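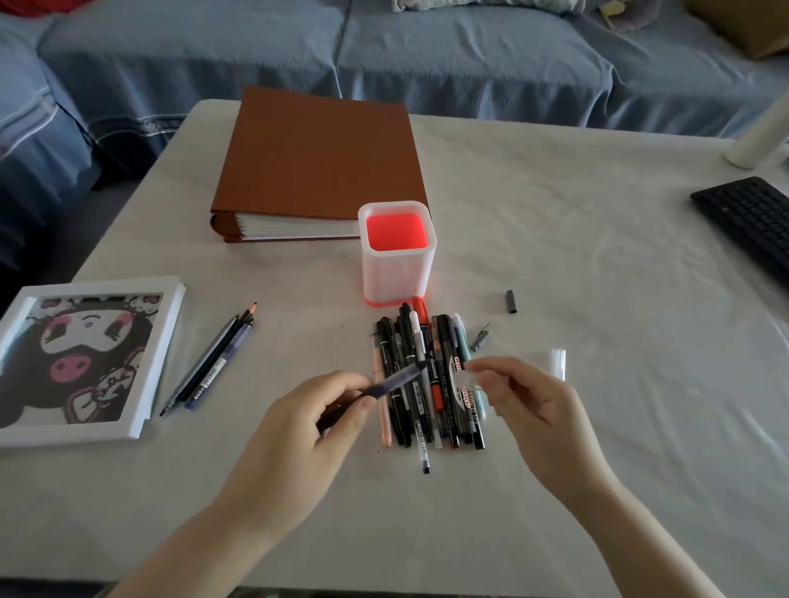
PRESS RELEASE | Home & Tidying

Dawber opens its May pen sort-out to every household in Brurkach

Hello from all of us at Dawber! I'm Tuấn Doãn, I run our home tidying sessions, and this month I'd love you to tip your pens out on the table.

I mean it — the whole lot, black markers, the odd orange one, that pale teal thing you'd forgotten you owned. Put a white cloth down first if you've got one, so you can see what's what (mine has picked up a few specks over the years and I've stopped minding). Then try each pen on scrap paper, match up the caps, and only put back the ones you'd really reach for. An empty holder is a lovely thing to start from!

Our May sessions run from 9 in the morning at Skurach Hall, with 74 places, and they're free. Bring one pot of pens and, if you fancy it, a photo album or binder that needs labelling — we'll have time for both. If you can't get out, there are 17 short guides on the Zenside page that you can follow from your own sofa.

To book, or to talk to me for your paper or newsletter, ring the Dawber office and ask for Tuấn.

ENDS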